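Cistska手持夹爪采集套件

Cistska手持夹爪采集套件(网上多简称“Cistska套件”),Alturska推出的一套手持式数据采集工具,面向家务类操作任务,主打衣物、床品等软性物体。按套出售,也可按月租。本条目据厂商说明和用户试用反馈整理,部分内容待补。

概述

套件卖点简单:人手握夹爪干活,动作存下来,拿去训练机器人。不用遥操作整机,省场地,省人。Alturska把它归在“桌面及床面任务”产品线,同线还有一款固定支架版,名为Dasent,已停止接单。停产原因厂商没有说明。

组成

手持夹爪两只,左右分开编号。手枪式握把,扳机控制开合。另有充电座、校准板、肩带、配套软件Tang(采集与回放)。头戴相机属选配,不含在标准套装里。早期批次不带肩带,8月以后发货的才有。 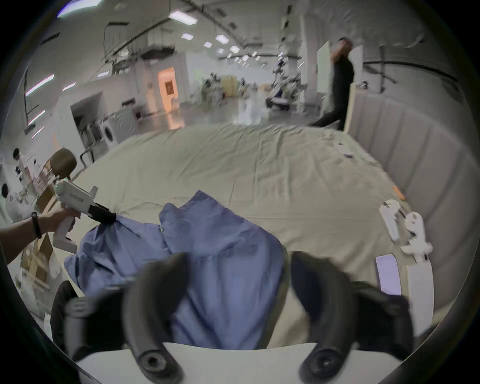 手持夹爪夹起蓝色衣物一角

指尖为弯曲的黑色夹指。单次充电标称可录74分钟,快充16分钟可恢复到能用的程度,满电时间说明书没写。

使用流程

开机,等指示灯。左右手各开合三次,Tang里看到两条曲线就算连上了。然后选任务模板,常见的有叠上衣、展平、翻面、装筐。一条录完松开扳机停两秒,软件自动切段。切段偶尔会切早,后面要手工并回去,比较烦。

床面任务建议先铺纯色床单,四角拉紧。颜色跟衣服别太接近,不然Tang的轮廓预览会糊成一片。床单褶皱倒是不必全部抹平,模型训练时反而需要一点变化。床高没有硬性规定,操作者站着不弯腰就行。
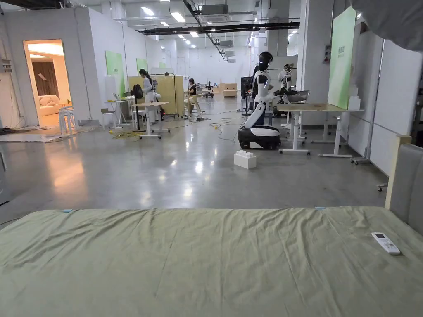 撰文:Wondimu Belay
词条编辑

软件方面,Tang分本地版和联网版。本地版一个工程最多放2000条片段,超过就得新建工程,不能合并导出,这点被提过很多次意见。联网版没有条数限制,但上传慢,断线后要从头传。界面有中英文两种,中文翻译比较粗糙,“回放”和“重放”混着用,其实是同一个功能。

导出格式三种,轨迹和视频可以分开存。时间戳以左手夹爪为准,右手自动对齐。只用一只手采集的话,要在设置里改成单手模式,否则每条都会报缺帧。这个选项藏的很深,在“设备—高级—其他”里面。 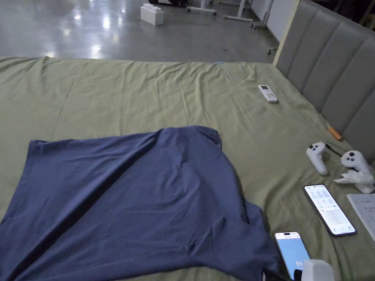
标注也在Tang里做。每条片段至少要填任务名、物体类别、是否成功三项,其余选填。类别表是固定的,T恤和长袖衬衫分开,毛巾单列,袜子归到“小件”。自定义类别要向厂商申请,一般两三天给开通。失败片段别删,标成失败留着就好,后期筛选用得上。

租赁与售后

租赁按月算,每套每月800元,押金另计。夹指属于耗材,租期内坏了免费换一次。握把外壳磕碰要赔。寄修走Alturska自己的维修点,来回运费用户出。买断价格厂商不公开,需询价。

评价

优点集中在上手快,新人半天就能独立采。夹薄布料比较稳,捏领口、捏袖口都行,厚外套差一些,夹指张开的幅度不够。重量分布偏前,连着做久了手腕会酸,建议两人轮换。扳机回弹偏硬,可调,但要拆壳,拆壳后保修是否有效,说明书前后两处写的不一致。

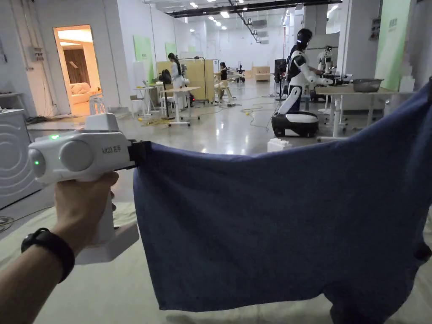
我们这边用下来手腕还好,真正头疼的是Tang切段,叠衣服中间稍微一停它就当成录完了,希望下个版本能把停顿时长开放出来自己设。——读者留言

针对切段问题,厂商答复称停顿阈值将改为可调,未给出具体版本号。Dasent的老用户能否折价换购,目前也没有明确说法。

参见

Tang(采集软件)
Dasent固定支架
软性物体操作

本页最后编辑:9月2日 星期日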